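Trerkine Pauses Shipments of Its Benchtop Gripper Kit After a Grip Fault

DILVILLE, July – I'm writing this one myself instead of handing it off, because I'd want to hear it straight if I were the one with our gripper bolted to my bench. We've stopped shipping the Statevar gripper kit. There's a fault in how it lets go of things, we found it later than I'd like, and if you own one I need you to do something before you run it again (the steps are further down, skip ahead if you're in a hurry, I won't mind).

So, what happened. The Statevar is our two-finger gripper for small bench arms, the kind people use for sorting parts and moving trays around. It has a stop input. Press the stop button, the arm freezes and the fingers are supposed to hold right where they are. Clear the stop, and they're supposed to keep holding until you tell them otherwise.

On some units they don't. When the stop is cleared, the fingers close again at full force for a moment before they settle back to the grip you set. If there's a plastic tray between them, the tray gets squeezed and can tip. If there's a hand between them, well, that's the reason for this release.

We've had 2 reports of pinched fingers from customers. Both people were reaching in to straighten a part right after a stop, and I can't blame either of them, I've done it myself more times than I should admit! Neither one needed more than a bandage, and we've talked with both of them at length. We also have 5 reports of dropped or crushed parts that we now think come from the same fault. A few of those came in back in the spring and we put them down to bad grip settings. That was a mistake on our side. We told people to turn the force down and try again, and we should have been asking when exactly the squeeze happened.

The fault is in the gripper's control software, in the bit that remembers the last grip force through a stop. If the stop comes in while the fingers are still moving, the saved value can be wiped, and the controller falls back to its factory number when it wakes up. The factory number is the maximum. I know how that sounds. It was picked years ago for a test rig, it got carried along from one version to the next, and it should never have left our shop.

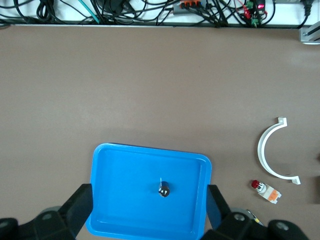 Getting it to happen on purpose took us a while. You can run a light part in a tray all morning and see nothing, then hit the stop at just the wrong moment and there it is. Once we started timing the stop to land while the fingers were on their way in, we could bring the fault up again and again, and from there the cause was pretty quick to find. The slow part since then has been checking the fix against every version of the controller board we've sold, and there are more of those than I remembered.

We've sold 2,780 of these kits. Not every one has the faulty software, but please treat yours as if it does until you've checked.

If you have a Statevar kit, please do this now:

Turn off power to the gripper at the supply. The stop button alone won't do, because clearing the stop is what sets the fault off.

Take out anything the fingers are holding, with the power still off.

Look at the label on the underside of the controller. If the software line starts with a 2, your unit is affected. If the label is missing or you've updated the software yourself, assume it's affected too.

Leave it off until you've installed the update or we've swapped your controller.

The update is free and it's ready for download from the support page on our website. It does a couple of things. It drops the fallback force to the lowest setting, and it makes the fingers wait for a fresh command after any stop before they move at all. You'll notice that second part, and if you have a job that picks up by itself after a stop, it won't anymore. You'll have to add a restart step to your program. I'm sorry for the extra work, but I'd much sooner have you grumbling at me about that.

If you'd rather not touch the software, send us the controller and we'll pay for shipping both ways. Kits bought through our reseller Melnyk are covered in just the same way, and you can go through them or come directly to us, whichever is easier. Schools and training shops go to the front of the line for swaps, so please mention it when you write.

New kits will stay on hold until the updated controllers have gone through testing here in Dilville. I don't have a ship date to give you and I'm not going to guess at one. If you've got an order waiting, you can keep your place or have your money back, just tell us which.

And if your gripper has ever done something odd after a stop, even once, even if you shrugged it off, please write to support and tell us. Include what it was holding and what you had the force set to, if you remember.

Trerkine makes grippers and controllers for small bench robots and is based in Dilville. Press questions can go through the contact form on our website, and I'll be the one answering them.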